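Draining chopsticks: notes on a two-compartment holder

I have been putting off writing up the utensil holder, mostly because it is a utensil holder. It replaced a glass jar that collected a layer of gray water at the bottom and had to be scrubbed with a bottle brush every few days. The new one is a Pevudia, bought in November. I keep trying it on the table before deciding on a permanent spot near the sink.
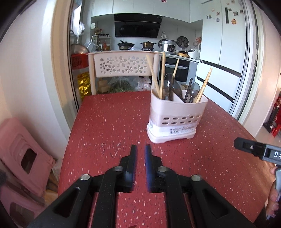 Zutstead Home Storage Club / Kitchen section

The requirements were short. It had to hold long utensils upright, let air in from the sides, and come apart for washing. Internal depth is the figure that matters most and the one sellers leave out. Our longest chopsticks measure 236 mm, and anything that long in a shallow holder leans hard and catches on a sleeve. Short spoons have the opposite problem and disappear if the walls are too high.

My first layout put chopsticks in one compartment and spoons in the other. It lasted through two dinners. Everyone in the house returns utensils to whichever side is closer, and I stopped correcting them.

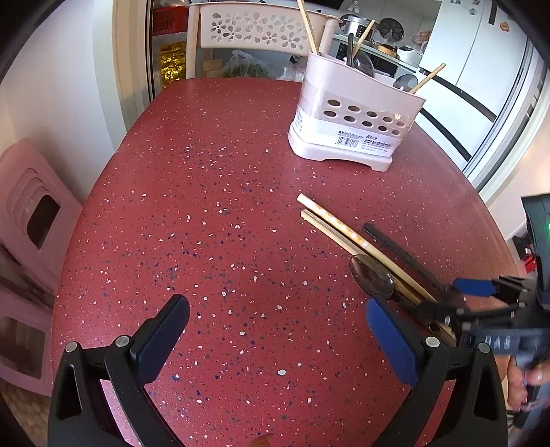 Sorting works better if everything comes out first and goes back in by length. I start with the longest pieces and put them toward the rear. Spoons go in handle down, so that the bowl is in open air and the water runs off it. Chopsticks I lay on the tabletop in pairs before they go in, like the two light ones beside the black-handled spoon, and check the tips for splinters with a fingertip. Any that fail get demoted to plant stakes.

Ventilation comes next. The Rimkutė holder I had on loan from Zsófia Balogh had slots only in the base, and wooden tips in it stayed damp overnight. Side openings help a good deal, provided the holder isn't packed tight. I now leave a third of each compartment free.

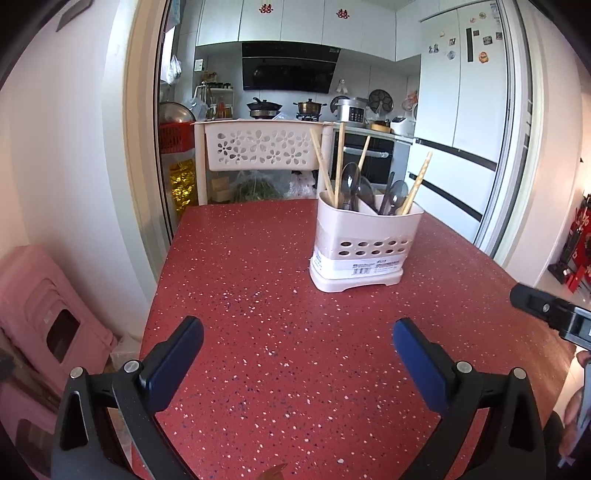

Holder on its base tray, spoons and chopsticks mixed.

The tray lifts off and needs emptying. I do this at 200 ml or whenever I remember, usually the latter. Rinse it, wipe the underside, put it back with the cut-out facing you.

I have not removed the product label. Paper labels on plastic come away more cleanly after a soak in warm water, and a Gronier scraper takes care of the adhesive. Allow 30 minutes for the soak.

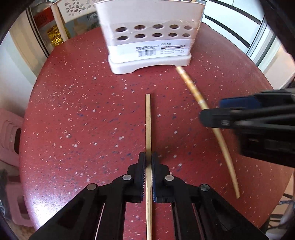 One straight chopstick, one long curved stick, holder behind.

Curved pieces don't belong in this holder. They take up the width of a compartment and push everything else to one side. Mine are moving to the drawer, along with the rolling pin and the good ladle.

Next month I'll do the drawer dividers.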